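Bring Back the Small Shop

I used to drive 26 minutes to the big supermarket at Rendham every Saturday, and I'd come home grumpy with a boot full of stuff I hadn't meant to buy. Then in February my car died and I had to make do with the little grocer on Tundgate Road. Best thing that's happened to my kitchen in years!

The range is small, sure. You get 2 kinds of rice and whatever biscuits Lemlem Negussie felt like ordering (she runs the place, and she has strong views on biscuits). But I'm in and out before the kettle would've boiled at home, and I've stopped throwing out sad bags of spinach.
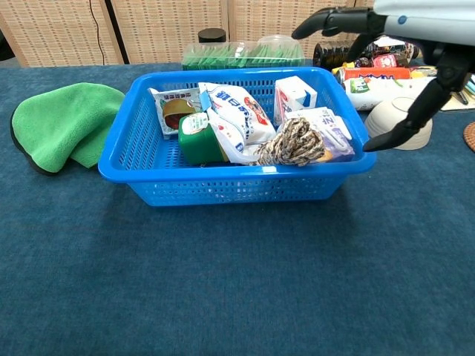
People tell me small shops cost more, and item by item they're right – I'm not going to argue over the price of laundry powder. My weekly spend still dropped, though, mostly thanks to there being no aisle of scented candles to wander down. Council wants to put parking meters out the front next year. I'd ask them to come and buy a litre of milk there first, and have a chat with whoever's in the queue.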